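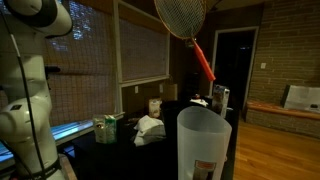
The arm by the window, blinds down, with the club's table behind it.

Bench tips from the Whitcombe robot club

We keep one table for the arm and whatever it is learning to pick up. These are the habits that have stuck since February.

Blinds. Lower them before you set up the vision task. Low sun on a black tabletop upsets the tracking, and you will waste half the session changing thresholds.

Cable. Leave enough slack for the arm to reach full stretch, then fix it with a strap near the base. Check the strap before every run. Dardo Farías lost a connector in his first week by skipping this.

Cartons. Rinse and dry them, then put 500 g of rice inside and tape the top. Empty ones tip over at the slightest touch.

Cloths. Shake them out and drop them in a fresh heap each time. A cloth folded the same way teaches you very little.

Tall containers. Start with these well to one side. Once the arm can reach past them, move them in.

Speed. Keep it at 29 per cent until the program has run twice without a stop. Hands off the table while the arm is powered.

Log. Write down the run number, even for bad runs. We are on 2687 and the early bad ones have been the most use for the Tavness entry.

Wipe the table with a damp cloth and a drop of washing-up liquid before you go. Spray polish leaves a shine.

Updated 09/05/2025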